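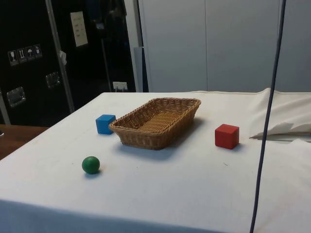 Basket, two cubes and the ball at the Stollarus open day

wuneck_wanderer
Went along on Saturday, November 15, 2025 and thought I'd stick a few up. The job is dead simple, bits go in the basket, and I still stood there for ages like a kid at a sweet shop!

galbraith77
Ages? I gave it 4 minutes. My toddler can put blocks in a basket.

wuneck_wanderer
Can your toddler do it on request though :)

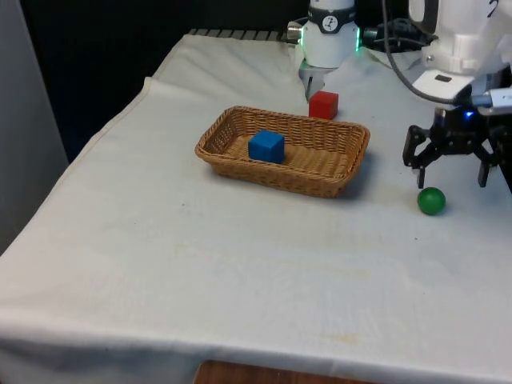
Blue cube in the basket, red one and the ball still out on the cloth

Jessie Purves
Ooh, I wanted to go to this. Is the ball harder than the cubes? I'd have thought it would roll off (ours at school always did).

galbraith77
It's a tablecloth, Jessie, it's got wrinkles in it. Hardly an ice rink. I wanted to see something useful, like folding towels.

Innes Haldane
Bit harsh. I liked that they kept it small, you could follow what was going on. The Stiliden one in February had 2,000 people through the doors and I saw the back of someone's anorak.
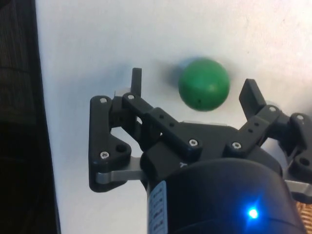

Re: Parking and the next one

wuneck_wanderer
Parking was fine, I got in behind the Galbraith building. The 159 bus stops right outside too if anyone's coming without a car.

Jessie Purves
Lovely, thanks. Do you have to book?

Innes Haldane
I did, online, took two ticks. Bring a jumper, that hall is freezing.

galbraith77
Might give it another go if there's towels.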